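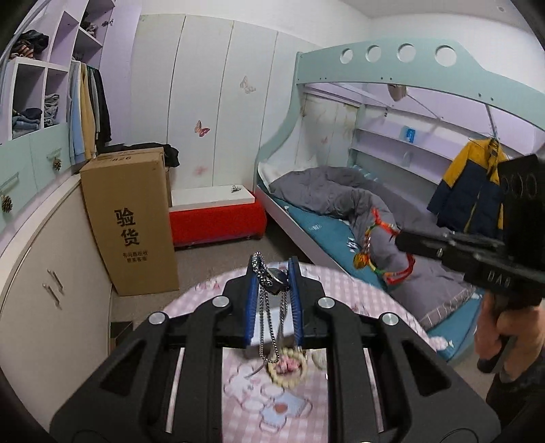 So what do you do with a dead woman's jewelry when she left it to three people who don't speak? You drive to Neltberg and sit in a kitchen with the other two until somebody cracks.

I got there first. My aunt Orysia Yurchenko had lived over the old Bayram bakery since before I was born, and the stairs still smelled like sesame. The lawyer's letter was in my coat, dated January 2018, all very formal, giving us "the contents of the blue tin, to be divided in peace." In peace! She must have laughed herself silly writing that.

My cousins came together, which annoyed me (they'd shared the bus from Kisance and apparently made up somewhere along the way, without me). Petro put the kettle on like he owned it. Lida opened the tin.

I'd been imagining gold. We all had, I think. What we got was tangled chains, a lot of beads, a ring that turned my finger green in the time it took to drink a cup of tea, and a pawn ticket for 70 that ran out years ago. 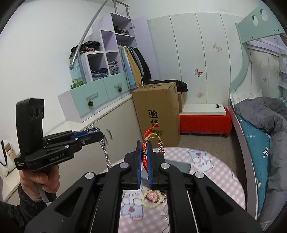

Red cord bracelet with a round charm.

"She wore one like that to my wedding," Lida said. "You weren't there."

"You didn't invite me."

"I did. I mailed it to the Skolteck address."

I moved out of Skolteck the spring before that wedding. I told Orysia, and I guess I figured she'd tell everybody else, the way she always did with everything. So that was six years of me not calling because of an envelope sitting in some stranger's mailbox, and I started crying right into the tea, and Petro, who can't stand crying, said he'd give me 200 for the green ring if I'd stop.

I said make it 250. Lida said he didn't have 250, he'd borrowed bus money from her, and we were off again, all three of us yelling, and the kettle too.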